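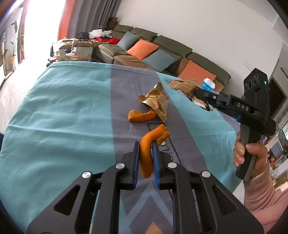 Sorting household waste correctly begins with deciding where each item will go before it is thrown away. The Ultthorpe Residents' Office has prepared these instructions for households joining the kitchen waste collection, which opens to all addresses in November. The method depends on separating material that will rot from material that will not. A strip of orange peel belongs to the first group, along with vegetable trimmings, coffee grounds and stale bread. Please read all the steps before setting up your containers, and keep a copy near the place where food is prepared.

What you will need

One lidded kitchen caddy, supplied by the office
One outdoor bin with a locking handle, also supplied
Paper liners or old newspaper
A separate container for dry recycling
A general trash can

Households that received a Pfeiffer caddy during the 2023 trial may continue to use it. The newer Akum model has a wider opening but takes the same liners. Do not use plastic bags in either one, including bags labeled degradable.

Step 1. Choose a position for the caddy

Place the caddy within reach of the counter or table where most food is prepared. A caddy kept under the sink is acceptable if the door can be opened with one hand. Avoid direct sunlight and the area beside the oven. In shared apartments, agree on one position and leave the caddy there.

Step 2. Line the caddy

Open a paper liner fully and fold the top edge over the rim. If you are using newspaper, lay two double sheets across each other and press them down into the corners. Tea bags and wet scraps should be drained in the sink first. A liner that tears when lifted has usually been left too long – replace it every two or three days, even when it is not full.

Step 3. Add food waste

The following may go in the caddy:

Fruit and vegetable scraps, raw or cooked
Citrus peel, including lemon and grapefruit
Bread, rice, pasta and cereal
Eggshells
Coffee grounds and paper filters
Meat, fish and small bones

Large pieces should be cut up. Melon rinds and squash should be cut to the width of a hand. Remove fruit stickers, bands and ties. Cooking oil is not accepted in any quantity and should be taken to the drop-off point in a sealed bottle.

Step 4. Separate the packaging

Empty each package over the caddy, then place the package in the correct container. Glass jars and steel cans should be rinsed and placed in dry recycling. Clean cardboard is recycled, but cardboard soaked with grease is treated as general trash. Shiny snack wrappers go in general trash as well. They are often made of several thin layers that the Ultthorpe sorting line cannot separate, and a wrapper that springs open after being crushed in the hand is almost always of this kind. 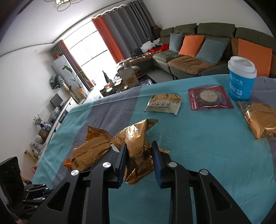
Step 5. Empty the caddy into the outdoor bin

Lift the liner by its folded edge, twist the top closed and place it in the outdoor bin. Turn the handle forward until it locks. Wash the caddy with warm water and a little dish soap once a week, and let it dry with the lid open.

Step 6. Put the bin out for collection

Bins must be at the curb by 5 a.m. on the collection day shown on your street notice. Leave the handle facing the road. Bins placed on the sidewalk should allow room for a wheelchair or stroller to pass. Return the bin to your property the same evening.

If the bin is not emptied

The crew will leave a tag on the handle. A red tag means that plastic or glass was found in the bin. Remove the items listed on the tag and put the bin out again on the next collection day – there is no charge for a first or second tag. A yellow tag means that the bin was blocked or too heavy to lift.

Missed collections without a tag should be reported by the end of the following working day. Use the Olo service line, extension 1803, and give your street address and the number printed on the lid.

Residents who need help

Assisted collection is available to anyone who cannot move the outdoor bin. Requests are handled by Zewditu Gashaw at the Residents' Office, and no medical letter is required. Large-print and translated copies of this page may be requested from Ffion Howells at the same address. Requests received by 24th October will be completed before the first collection.

Replacement liners are available at the front desk during office hours.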